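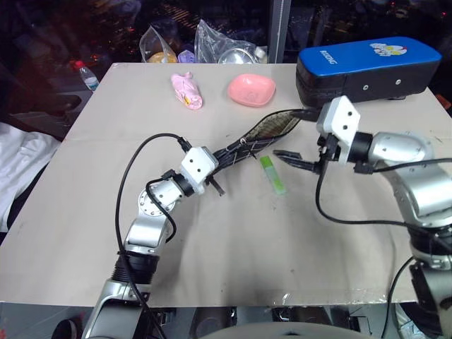

Issue 19

Questions We Receive Often: Contraception and Sexual Health Checks

Aldale Student Health Service
Answers written by Evanthia Raptis, health adviser

Every October many new students come to our desk with the same questions, and many more do not come because they feel shy. I have collected the questions on this page. Please read the part you need and skip the rest. If your question is missing, the ways to reach us are near the end.

Do I need an appointment?

For condoms, no. They are in the basket near the door of Room 492 and you can take them without speaking to anyone. For a test, a prescription or a longer talk, yes, please book. The booking page is called Brosier and you enter it with your student number. If Brosier shows no free place, look again after 4 p.m., when the canceled places come back to the list.

Will my parents find out?

If you are an adult, we do not tell your parents anything. We do not call your home and we do not send letters there. One thing you should know is about insurance. When you pay through the insurance of a parent, the insurance company may send that parent a paper which lists the visit. Tell us at the desk that you are worried about this, before the visit and not after. We can explain what you can ask from the company, or you can use our own fund, which is explained lower on this page.

Which method is the best one?

I am asked this almost every day and I can't give one answer. Some people forget a daily pill, and for them an implant or an IUD is easier. Some people do not want hormones, and they can ask about the copper IUD or condoms. Some people have migraine, high blood pressure or a history of blood clots, and then certain pills are not safe for them. Bring a list of your medicines and your illnesses to the first visit, also the ones which seem to you unimportant.

I use the pill. Do I still need condoms?

The pill protects from pregnancy. It does not protect from infections. With a new partner, we advise using both until you have both been tested.

I missed a pill. What now?

It depends on which pill you take and how many you missed. The leaflet in the box has a table for this, and it is worth reading. If you lost the leaflet, call us and have the name of the pill ready. Use condoms in the meantime.

The condom broke. How much time do I have?

Come or call as soon as you can. Emergency contraception pills work better the sooner you take them. Some kinds can be taken up to five days after sex, but please do not wait for the fifth day. A copper IUD can also be used within five days and it works very well. If we are closed, go to a pharmacy. In the United States you can buy the levonorgestrel kind without a prescription and without showing an ID. If there is a chance that you were exposed to HIV, there is a medicine called PEP, which must be started within 72 hours. For this, go to an emergency room when we are closed.

Does the test hurt?

For chlamydia and gonorrhea, usually you give urine or you take a swab by yourself in the bathroom. For HIV and syphilis we take a little blood. Please do not urinate in the hour before a urine test. I repeat this to people on the phone and still half of them forget, so put it in your calendar.

I feel fine. Why should I be tested?

Many people with chlamydia feel nothing at all. It can stay for months and cause problems later, and it is treated with ordinary antibiotics.

How do I get my result?

You receive a message through Zolleo, the same system that is used for the other health records. The message says only that there is a new document. You must log in to read it. If a result is positive, one of us also calls you to talk about treatment. We will say "the health service" and nothing more until you confirm your name and date of birth.

Must I tell my partner?

With a positive result, your recent partners should be tested too. You can tell them yourself, and we can practice the words with you. If you can't do it, we can help you send a message without your name.

How do I start the talk with a new partner?

Choose a moment when you are both dressed and not in a hurry. You can begin with yourself: "I got tested last month, and you?" It feels stiff the first time. A partner who gets angry at this question has also told you something, and you can take time to think about it.

What does it cost?

Condoms and advice are free. Tests are covered by most insurance plans. For students without insurance, or who do not want to use it, there is the Su Fund, which pays up to $300 for each student in one school year. The form is one page long. You don't need to write the reason.

Can I bring a friend?

Yes. The friend can sit with you for most of the visit. We will ask to speak with you alone for a few minutes, and we ask this of every person.

How can I ask a question without giving my name?

Write it on paper and put it in the gray box outside Room 492, or use the form on Brosier with the name field empty. Questions can be up to 2,000 characters. I answer them in the next issue. If the matter is urgent, please do not use the box, call the desk.

Next issue: questions about HPV vaccination, and painful periods.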